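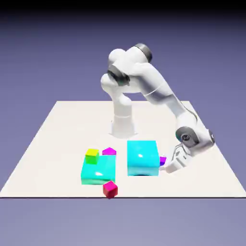 White arm over a tabletop, cyan box and small purple cube.

Drustow Cabins – Pre-Season Inspection, Unit 7
Log walls, roof, stove and deck. Inspector: Milagros Marín. Period: April.

1. Log walls, exterior
Checking wider than a pencil on upward faces: YES, north wall, courses 3 and 4. Clean out, fit backer rod, seal before staining.
Chinking bonded top and bottom: PASS, except a gap under the kitchen window.
Soft spots on awl test, lowest course: PASS.
Finish: water no longer beads on the west gable. Recoat this season.

2. Settling hardware
Screw jacks at porch posts: two at end of travel. Adjust a quarter turn at a time and recheck the door heads the next day.
Header gap above windows: PASS. Trim is fastened to the buck only – leave it that way.

3. Roof and gutters
Ridge cap fasteners: PASS.
Valley flashing: needles packed behind the chimney. Cleared during visit.
Downspout at rear corner discharges against the sill log. FAIL. Add an extension.

4. Wood stove and chimney
Creosote at cap: light. Sweep is still due before first booking.
Door gasket, paper test: FAIL on hinge side. Order the Morine rope kit, not the flat tape used last year.
Hearth pad: one cracked tile, no movement. Monitor.

5. Alarms and exits
Smoke alarms, loft and main room: PASS.
CO alarm: past the date on the label. Replaced, Drinov model, tested twice.
Loft window opens fully without a tool: PASS after planing the sash.

6. Deck and stairs
Guard posts, hand load: PASS.
Third tread from the bottom is cupped. Replace.
Ledger bolts: surface rust, no looseness.

Comments
Items 3 (downspout), 4 (gasket) and 6 (tread) must be closed before guests check in. Item 1 can wait for a dry week, but the sealing has to come first. Moisture meter left in the tool closet – please return it to the office.

M. Marín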